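Last updated in November, after my second move in a row with the same pile of poles.

# How to pack rods, dowels and other long round things without losing any

I make wall hangings, so I own a ridiculous number of sticks. Closet rods, curtain rods, thick tubes that fabric gets rolled onto, skinny dowels for the hems, stubby dowels that hold a Nerkari shelf kit together (more on that little monster later). When I moved out of the Buenaventura Street apartment I did what everybody does and shoved the whole lot in the truck last, wherever there was a gap. 476 miles later, two rods were dented, one roll of linen had a greasy stripe down it, and I was short a shelf peg that I finally found inside a boot.

So this is how I do it now. It takes me most of an evening and I kind of enjoy it!

## What you need

- A big piece of dark cloth you don't mind putting on the floor
- Plastic sheeting or large trash bags, the heavy kind
- Painter's tape and regular packing tape
- Stretch wrap, or long strips of old T-shirt
- A tape measure
- A marker
- Zip bags for the small stuff
- An old towel or blanket per bundle

My sheeting came on a Kamonham roll that's supposed to be 1000 square feet, and I expect to be buried with it. Trash bags slit down the side work just as well for anything under four feet or so. I buy tape at Emero because it's on my way home, but any tape that you can peel off your own thumb without swearing is good enough.

## Step 1: Clear a strip of floor

You want a strip as long as your longest piece plus an arm's length at each end. My longest rod is 94 inches, which meant the coffee table had to go live in the bathroom for a night. Sweep first. Grit is the thing that scratches a painted rod, and it gets pressed in when you roll the pole over it.

Do this on the floor even if you have a nice long table. I tried a table once. Round things roll off tables!

## Step 2: Put the dark cloth down

I used to use a white bedsheet, and then I spent twenty minutes patting it with my hands looking for a white peg. Go dark. Black is great. Pale dowels show up on it right away, and so do the little plastic end caps. The cloth also grips a bit, so things stay where you put them instead of wandering toward the couch.

Don't fuss about getting it flat. A few wrinkles are good, they act like tiny speed bumps. If your floor is very slick, tape down the corners with painter's tape and pull it up again the same night (I left mine for a week once and it took a bit of finish with it, sorry to my former landlord).

## Step 3: Get everything out before you wrap anything

Everything. Check behind doors, under the bed, in the umbrella stand. Then lay the long pieces all going one way and keep the small ones together at one end of the cloth, where your feet won't be. I keep the plastic right there with me too, bunched up beside the thick rod, so I don't have to stand up every time I need some. My knees are not what they were. 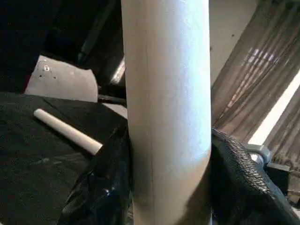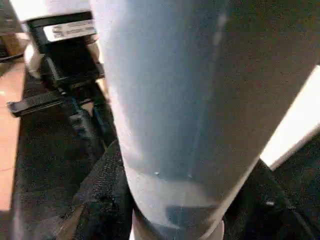
Once it's all out, sort by thickness first and length second. That's backwards from how I did it for years, but thick and thin pieces in the same bundle fight each other. The thick one takes all the pressure from the tape and the thin ones slide out the end like straws. Similar thicknesses hold each other still.

My piles usually end up like this:

1. Thick rods and tubes, anything I can't close my hand around
2. Curtain and closet rods
3. Dowels longer than my forearm
4. Short dowels and pegs
5. Brackets, caps, rings, screws and whatever that thing is

## Step 4: Wipe and look

Run a barely damp cloth down each rod, then a dry one. You're getting the dust off, and you're also feeling for splinters, rough spots and old tape goo. Goo is the enemy. One sticky patch inside a tight wrap will pick up every bit of lint in the bundle and print it on the neighbor. A little cooking oil on a paper towel takes off most tape residue, but please wash it afterward with a drop of dish soap (see: greasy stripe, linen, above).

Cardboard tubes get the dry cloth only. If a tube has gone soft or oval, don't bother packing it. Cut it up and use the pieces as sleeves for the ends of your good rods.

Let anything you wiped with water sit out for an hour before it goes into plastic. I go make dinner.

## Step 5: Wrap the thick ones by themselves

For each thick rod, cut a piece of plastic about eight inches longer than the rod. Lay the rod along one edge and roll it up, snug but not drum tight. Fold the extra over at each end like you're closing a candy wrapper, and tape plastic to plastic. Never tape the rod itself.

If the plastic is shiny and slippery, and the heavy black stuff usually is, put a strip of T-shirt around the middle after you roll it. It gives you somewhere to grab. Carrying a long slick pole down a stairwell with sweaty hands is a good way to meet your neighbors' windows.

Pad the ends more than you think you need. The ends hit everything. I use a sock folded over each one, then tape around the sock.

## Step 6: Bundle the thinner ones

Group the curtain rods and long dowels in bunches you can circle with both hands. Even up one end only, by tapping the bunch gently against a wall with a towel in between. Leave the other end uneven and don't worry about how it looks. Then:

- Stretch wrap or T-shirt strip near the even end
- Another one in the middle
- A third wherever the shortest piece ends, so it can't escape
- Roll the whole bunch in a towel or blanket
- Plastic on the outside, taped shut

Telescoping rods should be pushed all the way closed and given a bit of painter's tape over the joint. Take the caps off if they're loose. They will come off anyway.

## Step 7: Bag the small stuff and label it like a stranger will open it

Short dowels and pegs go in a zip bag, with a slip of paper saying what they belong to. I used to write "pegs" on there, which helped me not at all. Now I write the piece of furniture, the room, and how many should be in the bag. The Nerkari shelf needs every last one of its pegs or it leans, and they're a size I've never found at a hardware store, so that bag gets taped to the biggest board of the shelf itself and travels with it.

My friend Leonora Tagle tapes her peg bags to the inside of a kitchen cabinet door at the old place and takes them down last. I'd forget them there. You know yourself better than I do.

For the long bundles, label both ends and the middle with painter's tape and marker. Write the length too. When you're standing in a new apartment with a window to cover before dark, "54 inch, bedroom" is a beautiful thing to read.

## Step 8: Shake out the cloth somewhere bright

Before you fold up the cloth, pick it up by the corners and let everything slide to the middle, then have a look with a flashlight. I nearly always get a screw or a cap out of this. Check inside the leftover plastic too, since small pegs love a crease.

## Loading

Long bundles ride flat, along one wall, on top of something soft. If they have to stand up, stand them in a corner with a strap around the middle and nothing heavy leaning on them. Don't lay them across the tops of boxes with a gap underneath. Thin wooden dowels will bow if they sit like that in a warm truck, and I have a set of slightly banana-shaped ones to prove it.

If you're putting them in storage and not driving off right away, leave one end of the plastic open a little so air can get in. I pull the sock halfway off and tape it there. Then check on them after a month or so, especially in a basement, and swap the towels if they smell musty.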